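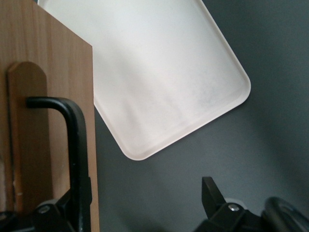 Session 2 - wrist, fingers, first moves

Notes by Ayodele Okeke for the shared workshop evening course. Read before you come, bring a pencil. The August group had a longer version of this, I've cut the theory.

Where we left off: base is bolted down, shoulder and elbow move, cable run done as far as the forearm. If yours isn't there yet, come at half six and we'll catch up.

Fitting the fingers

Both fingers go on with the gripper half open and the power OFF. Screws in by hand first, all of them, then a quarter turn each with the small driver. Don't do one up tight and then fight the other. Bundden kits have left and right marked on the inside face. Zaugg kits don't - lay the two out on the bench and check they mirror each other before you pick up a screw.

If a finger rocks when you push the tip sideways, take it off and look for print fluff in the recess. Nearly always that.

Setting open and closed

Servo numbers run low = open, high = closed on the Bundden board. Start with 101 for open and 185 for closed. Type them in, save, then power up with your hand near the switch. Buzzing at closed means you are asking for more than the fingers can give. Come down a couple at a time untill it goes quiet. Write YOUR numbers inside the lid of your box, they won't match your neighbour's.

Mekberg servos: same idea, direction is reversed. Swap the two.

Wrist camera

Goes on after the fingers, never before. Loop of slack in the lead, then turn the wrist by hand all the way both ways. Lead goes tight = more slack. Lead catches on a finger = tie it further back.

Then check the view on the laptop. Want both fingertips in, left and right, with clear space between. If you only get one, loosen the mount and twist. Focus for the tips and the bit just past them. Things further off can be soft, doesnt matter.

First moves

Speed slider at the bottom. Wood is forgiving, metal is not, so start with scrap wood.

Come down from above, stop well short, look at the screen, look at the real thing, then carry on. The screen lies about depth. A board stood up near the camera will hide whatever is behind it, so go round and look from the side before you drive the wrist across.

Close. Lift a little. Wait. Put down. Open. Back away straight up, no sideways till you're clear.

Logging

Nitari logger starts with the green button, makes a new folder each time. Aim is 100 lifts by the end of the course, drops count, write them down as drops. Name folders with your initials please - last time we had a heap called "test".

For next session

- finish your open / closed numbers
- read the sheet on homing
- bring safety glasses, the spares are scratched

Power off at the wall before you leave.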